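Kameo Ordering Community > Payments and Printing > Solved

Tab total doubles when two people at one table order within a few seconds of each other

Status: Resolved
Product: Kameo table ordering, web menu
Connected: Rocha POS bridge, Drumeo kitchen printer
Site: Gallport, snack bar and counter seating
Priority: High

Opening post

Hi all! First ticket from me. I love this system, we went live with QR codes on every table and the counter staff are already asking how they ever managed without it. One thing is driving us up the wall though, and I've collected as much as I can so whoever picks this up has a head start.

What happens: two guests at the same table scan the same code and both join the open tab. Guest A sends an order. Guest B sends theirs right behind it. The kitchen printer gives us one ticket for each, all correct. On the guest's phone the tab looks correct too. But on the register, Guest A's items are listed twice, so the tab is too high when they go to pay.

What we expect: each item on the register once.

How often: it only shows up when we're busy, and only on shared tabs. A guest ordering alone has never triggered it.

What I've tried so far:
Restarted the bridge box. No change.
Logged every tablet out and back in. No change.
Republished the menu. No change, but I did find a typo in the desserts, so that was worth doing.
Turned off the loyalty add-on for one lunch. Still happened.
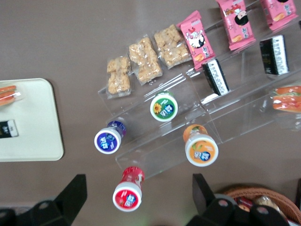
The items that double up can be anything. We've had it with hot food, with drinks, and with bundles where the guest picks a snack and a drink for one price. The bundles are the nastiest because the register splits the discount over four lines and it takes the cashier ages to see which ones to void.

Happy to run any test you like! We're quiet before 11 a.m. and I can break things in peace.

Reply 1, Support

Thank you, this is a wonderfully clear report. Could you do three things for us?

Open Settings, then Integrations, then POS, and tell us the bridge version and the number in the "Retry after" box. Next, turn on Detailed logging on the same page. Then make it happen once with two phones and paste the lines from that minute.

Please leave Detailed logging on only for the test. The log holds 2,000 lines and starts to overwrite itself after that.

Reply 2, opening poster

Done, and I got it on the second try! Two phones, same table code, I pressed Send on one and then on the other as fast as my thumbs would go.

Bridge version: it says "up to date" with no number. Is there somewhere else to look?
Retry after: 2 seconds

Log:

10:14:07 tab 35 order A received from web menu
10:14:07 tab 35 order A sent to kitchen printer, OK
10:14:07 tab 35 order A sent to POS, waiting
10:14:08 tab 35 order B received from web menu
10:14:08 tab 35 order B sent to kitchen printer, OK
10:14:08 tab 35 order B held, tab locked by POS
10:14:09 tab 35 order A no answer, retry
10:14:11 tab 35 order A sent to POS, OK
10:14:11 tab 35 order A late answer received, OK
10:14:12 tab 35 order B sent to POS, OK

So order A gets an OK twice. Is that our duplicate? I got very excited when I saw it.

Reply 3, Support

That is your duplicate, and great catch! The register was slow to answer because it had locked the tab. The bridge gave up waiting after 2 seconds and sent order A again. Then both copies went through.

Normally the register would throw away the second copy, as it carries the same order ID. For that to work, "Match on order ID" has to be ticked on the register side. It is in the Rocha back office under Devices, Online orders, Advanced. On older setups it is off by default. Can you check?

And please raise Retry after to 60 seconds for now. A slow order is easier on your staff than a double one. The kitchen ticket won't be affected because it goes out separately.

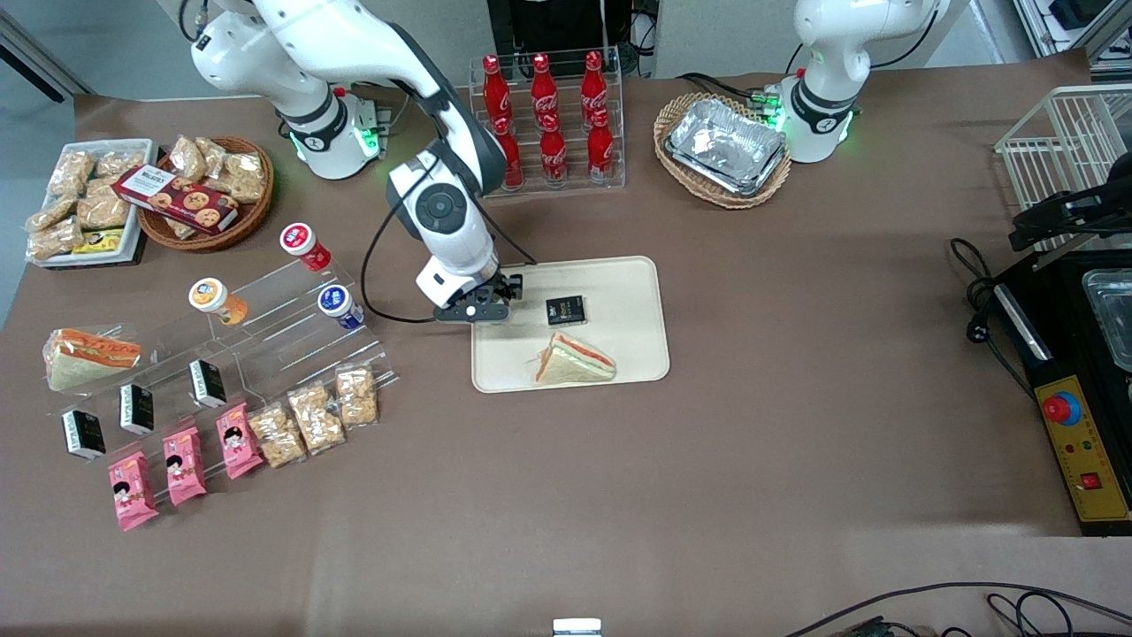
Reply 4, opening poster

It was off! I've ticked it, saved, and changed the retry to 60. The back office asked me to restart the register before it would apply, which I'd have missed if I hadn't scrolled down, so a heads-up for anyone following along.

I then did 35 paired orders with the two phones, a mix of singles and bundles, and every item came through once. Not a single double! I'll keep it open through a real lunch before we call it fixed, if that's okay.

Reply 5, opening poster

Wednesday lunch is done and it was packed. Shared tabs all over the place, no duplicates, no voids. My cashier did a little dance.

One question left over. Can I bring the retry time back down? A couple of orders sat as "waiting" on the tablet for a while and it made the new starter nervous.

Reply 6, Support

So happy to hear it! Yes, with the order ID match switched on you can go lower. Try 35 seconds for a week and keep an eye on the Waiting list at your busiest hour. We wouldn't go back to 2 on a site with shared tabs.

The bridge version is under Help, then About this device, by the way. We've passed on that "up to date" isn't much use to someone filling in a ticket.

Reply 7, opening poster

Found the version, and set to 35. Thanks so much, closing this one. I'll open a separate ticket for the bundle discount lines, as I'd still love those to print as one line on the receipt.

Ticket closed by opening poster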